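The Second Life of the Corner Bakery

By Zoi Fragkou

At 4:30 in the morning the only lights on Flellow Street belong to the bakery. Hiwot Workneh has been inside for an hour by then. The first batch of rolls is in the oven and the rye is waiting on the rack.

The shop has been a bakery for most of its life. It was called Plomier's when Workneh was hired to work the register in high school, and it was still called Plomier's when the owners retired and put a paper sign in the door. It sat dark for two winters. A phone store looked at the lease and passed. So did a gym.

Workneh signed in June. She kept the old oven, which the landlord had wanted to scrap, and renamed the place Feyisa. Her rent is lower than what the phone store was quoted, and the lease runs 10 years.

"I had the numbers on a legal pad," she said. "Flour, rent, gas, one person's pay. If I could sell 224 loaves a day, I could stay open. I was selling 90."

Small bakeries went out of business in Trelley for the same reasons they did in other towns. Supermarkets put in their own ovens and sold bread below what it cost a small shop to make. Owners got older and their children took other jobs. By the time Plomier's closed, a person who wanted a fresh loaf in the east end of town had to drive for it.

There are 5 bakeries in Trelley now, counting Feyisa. Three opened in former bakeries, where the floor drains, the wiring and the vents were already in place. Ebere Lawal, who runs one of them on the north side, said putting those into an empty storefront would have cost him more than his first year of flour and wages together.

Lawal sells mostly to restaurants. He bakes one kind of dinner roll and one kind of sandwich loaf, and his front counter is open only on Saturday. Customers complain about it. He said he has tried longer hours twice and lost money both times.

Workneh went the other way. Nearly everything she bakes is sold over the counter before noon. She makes a white loaf, a rye, a seeded loaf, rolls, and a round spiced bread her mother used to bake for holidays. The spiced bread was meant to be a December item. People kept asking, so it stayed.
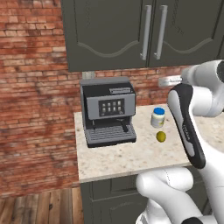
The hours are the hard part. Workneh goes to bed at eight. Her one full-time employee, Mihret Adugna, came from a hotel kitchen and took a cut in pay to stop working nights, then found herself getting up at three. She has the afternoons with her son, and she says that was the trade she wanted.

Prices are the other sore point. A seeded loaf at Feyisa costs more than twice what the supermarket charges. Cuiping Long, who lives two blocks away and shopped at Plomier's for years, buys one loaf a week and slices and freezes half of it. She gets her sandwich bread at the supermarket like everyone else, she said.

Workneh hears this often and doesn't argue. She has cut the price of day-old bread in half and sells it from a basket by the door.

In her best week so far, the shop sold 967 loaves. That still falls short of the figure on the legal pad, but rolls and coffee have made up the difference. She plans to hire a second baker in the fall. The oven needs a new door seal before then, and the one company that still makes the part has a waiting list.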